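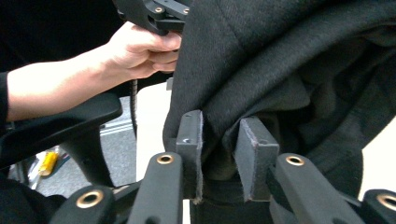 Kerekes is a method for teaching robots to handle cloth and other soft goods from human demonstrations, without a robot in the loop during recording. An operator works with hand-held grippers that have the same finger shape as the robot's, and the recorded motion is later replayed or learned from. Pinch grasps are the main case – a fold of dark woven cloth gathered between two flat pads, say. The method was first described in a workshop paper from Kostley, then extended at Fletstead. Usually grouped with imitation learning.

Recording. Two grippers, one per hand, wired. Position comes from markers plus the view from the gripper itself. Finger opening is logged seperately. The first set held 329 demonstrations, of which 58 were dropped for lost tracking. Most losses came when one hand passed under the other.

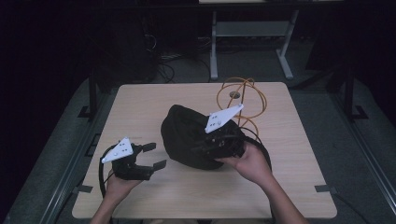 Objections to the method mostly concern force, and one reader of the Flurodden mailing list wrote that a person feels the cloth slip and corrects for it, while the policy only ever gets the pose. Partly answered in the second version, which adds pad pressure. Still open for thin fabrics.

Results. Trained on 300 demonstrations, the policy picked up a single garment in 147 of 300 trials – weak on flat cloth, much better on on bunched cloth. Bags fell in between. Adding clips where the fingers stay open and just approach helped more than adding more grasps. Reason not settled.

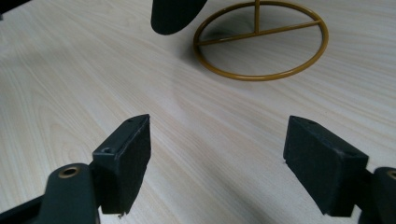
Flurodden Wiki editors

Limits. Pad wear changes the grip and is not modeled. Frayed pads catch on knit fabric, so logs from old and new pads are kept apart. Rigid items such as wire stands belong to a seperate test set, with no results published yet.

See also: Fletstead folding task; bimanual teleoperation; soft object grasping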